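Stopped in at Gradville in July for the Vurkel open day, and I'm so glad I did! Ladi Osagie ran the demo, which was clearing a plate with the hand-held grippers (one on each arm, marker cube on top).

## Vurkel hand-held pair

- Sold as a left and a right
- Dark finger pads, ribbed on the inside
- Order code 1847, spare pads 92
- I got a turn too – my wrists got the hang of it faster than I did

Plate work at the marble table, flowers and all:

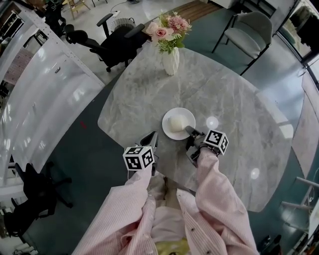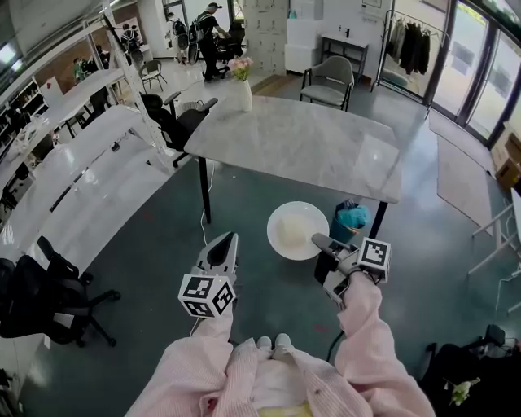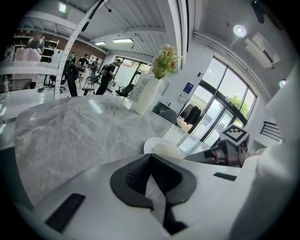
## Ordering

Ask for Ruairi Galbraith at Nwankwo. The pair is $597, with a $200 deposit – pickup from Gradville is fine.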